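Home News Workshops People Contact

We use cookies to remember your preferences. Accept all / Manage

Buying twelve when you wanted forty-nine
By Erick Waweru
December

Gitau Bakilana had the kettle on before I'd found a chair, and he talked about money for the first half hour, which suited me, as money was what I had come to ask about. He looks after equipment at Vetness, where people record everyday household jobs with hand-held grippers so that robots can later be trained on them. Before that he bought pumps for a dairy, and he says the two jobs have more in common than you'd think.

"I had a list," he told me, hunting through a drawer for it. "Forty-nine grippers, all at once, with spares. It was a lovely list. Then Sixten rang from Plandmont and asked me how many pairs of hands I had, and I went rather quiet."

Sixten Myklebust does the ordering at Plandmont, and the two of them have compared prices for years. His advice was to buy 12, use them in real homes for a season, and write down whatever broke or annoyed people before spending any more. Gitau grumbled about it for a week or so (his own word, grumbled) and then did exactly that.

The homes matter a good deal to the budget. A bench in a workshop is always the right height and always well lit, and bedrooms are neither. There are beds to lean across and wardrobes to squeeze past, and a tool that feels light on the bench can feel very different after an hour of reaching.
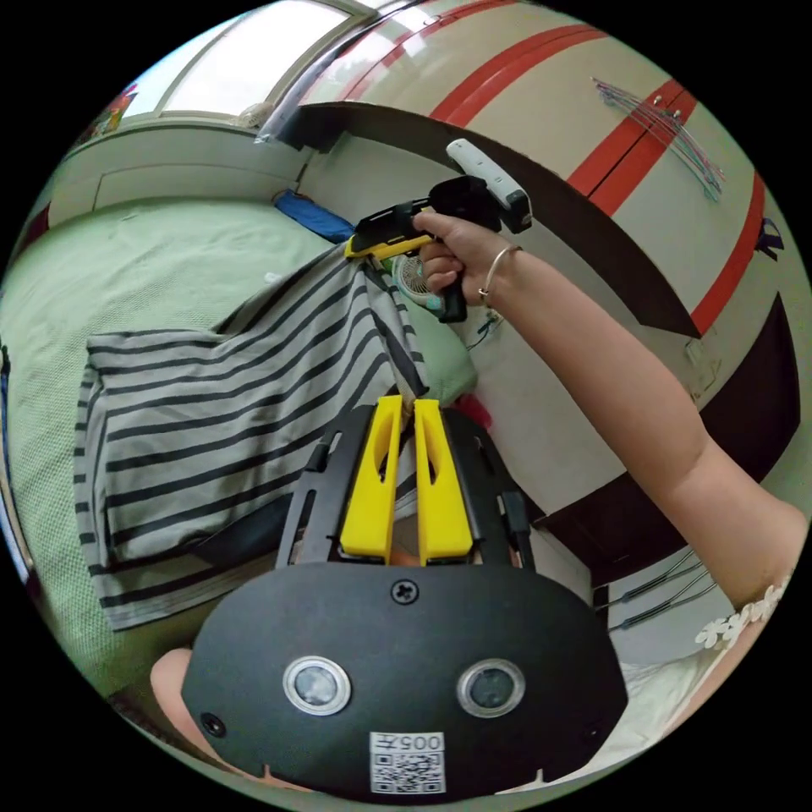 Unit 005 in a bedroom, with a second hand tool held up beside the wardrobe.

"What I'd left out completely was the small stuff," Gitau went on. "Finger pads, screws, batteries, the taxi when somebody forgets a cable. I'd put down 800 for the whole year, and Kirui had a good laugh at me. We'd gone through it by the time the rains came."

Kirui is the supplier they use for parts, and it was there that somebody suggested he keep a separate line for fingers and another for travel. He now does both. He has also started paying for training time out of the equipment budget, an idea he borrowed from a project at Travutden, and he was keen that I should write that down, so I have.

I asked whether he still wanted the full forty-nine. He poured more tea and thought about it for quite some time.

"Some days, yes! But I'd like the next lot to have a different grip, and if I'd bought everything on my lovely list I'd be stuck with the old one. Ask me again when the quotes are in. Emmanuel thinks we should rent for the busy months, and I haven't made up my mind about renting."

The quotes are due next month, and he has promised to send me the figures.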